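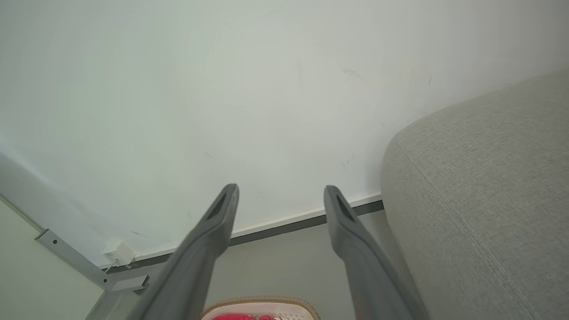 White furniture is sold to people who believe they will become tidier once they own it. I bought my Grikska table in that spirit, and for a while I wiped it every evening like a bartender in a movie. Then life resumed. A pale, matte surface will keep a record of everything: a brownish smudge, a short reddish-brown mark, one gray speck, a faint scuff running off on the diagonal. None of it shows from the doorway. All of it shows when your mother-in-law sits down.

What follows works on painted and coated white furniture at my house. Try it somewhere hidden first.

Smudges

Start with warm water and a drop of dish soap on a soft cloth. I know you want to start with something stronger. Wipe, rinse the cloth, wipe again, dry. Most brown marks in a home are coffee, tea or chocolate, and they give up at this stage.

Stubborn spots

Mix baking soda with enough water to make a paste, dab it on with a fingertip and leave it for 3 minutes. Rub lightly. If you find yourself leaning into it, stop, or you'll trade a brown spot for a shiny one, and the shiny one is permanent.

Scuffs

A pencil eraser, the plain white kind. Pink ones leave pink. Melamine sponges work too, but they are very fine sandpaper with good publicity, so two or three light passes and put it away.

Red and reddish-brown marks

Could be ketchup, could be rust, could be nail polish from 2 a.m. decisions. Food goes with soap. Rust sometimes yields to lemon juice on a cotton swab, rinsed off right away. For nail polish, do not reach for the remover. It takes off the polish and then keeps going.

Don't forget the undersides and edges

Fingers go under a table every time somebody pulls up a chair, and small children store things there. I do mine in February, lying on the floor with a flashlight and a 500 ml spray bottle of soapy water - spray the cloth, never the table, unless you enjoy it in the eyes.

Touch-up paint

I own a jar of Dorker white and a jar of Estus white. They are different whites, and the table is a third. If you must, use the tip of a toothpick and wait almost 60 minutes before deciding it looks worse.

Or buy a tablecloth. Mine came from Saraç and it's dark brown.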